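4.2 The bench by the window

I said in the last section that I'd come back to window benches, and I've been looking forward to it, as they gave me more trouble (and more fun!) than anything else in the study. When I started coding the placement notes I had one label for all of them, "by window," and I thought that would do. Then Keerthana Kurian, who coded the Pungate notes alongside me, pointed out that we were using the same label for a bottle someone grabs all day long and for a dead plant in a mug. She was right. We went back and split the label into "parked," "in use" and "display," and re-coded all 1,203 placements from the beginning, which took us most of March.

A quick word on the three labels. "In use" means that somebody in the room told us they'd touched the thing that day or the day before. "Parked" means they hadn't but expected to. "Display" is everything that was there to be looked at, or had been left so long that it may as well have been. I'm still not totally happy with "parked" - people are very optimistic about what they expect to touch - but every other wording we tried was worse.

What struck me first was how much things bunch up by kind. Bottles stand with bottles. You can see this on the white bench in Figure 2, with the clear plastic bottles and their red caps packed in tight together in front of the window, and a small black bottle standing behind the group next to something red and white. I'd have guessed that people would spread out along a bench with good light and use the whole length of it, but again and again we found little crowds like this, shoulder to shoulder, with the loners nearby. In our coding a crowd counts as one cluster if you'd have to nudge one thing to lift out another. Rajeshwari Amin called this the nudge rule and the name stuck.
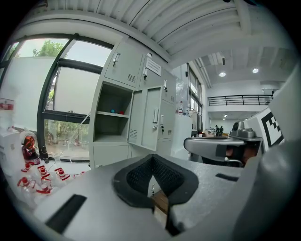

The nudge rule sounds sloppy, I know, but it held up better than measuring gaps did. We tried gaps at the Furora site with a strip of card cut to a fixed width, and the two of us kept disagreeing over round things, where the gap depends on how low down you hold the card. With nudging we mostly agreed right away, and when we didn't it was usually over something soft, like a folded cloth or a roll of tape lying flat.

Clusters turned out to be stickier than single objects. When I visited a bench a second time, the clusters were still more or less where I'd left them in my sketch, while the loners had wandered off to a desk, or a shelf, or a completely different room. One person at Badel explained it to me like this: if you take a bottle out of the bunch there's a hole, and the hole tells you where to put it back. I wrote that on the inside cover of my notebook, and I've thought about it at my own kitchen sink ever since.

Light matters less than I'd hoped. My original guess was that people would keep clear bottles where daylight comes through them, so they could check the level at a glance, and I asked everyone about this, probably in a way that was a bit too eager. Roughly 20 people answered. A few said yes, sure, that's handy. Most said the bench was there, it was at the right height, and the window came with it. I've kept the question in the interview guide (see the appendix) but I don't build anything on it in what follows.

Shelves beside a window are a separate story, and I treat them as separate places even when you can reach both without moving your feet. People used the bench surface for what they wanted back soon, and the high spots for larger containers they were happy to forget for a while. At Pai the two had started to run together, with spare bottles going up on the shelf whenever the bench got full and then coming down again one at a time. I coded those by where they stood when I walked in, and I left the trips up and down for Section 5.

One gap I should own up to. We sketched benches in the late morning and never at closing time, so anything people do to tidy up at the end of the day is missing from these numbers. Rajeshwari has a set of evening sketches from a smaller project, and from the ones I've seen, the clusters get tighter after everyone has gone home.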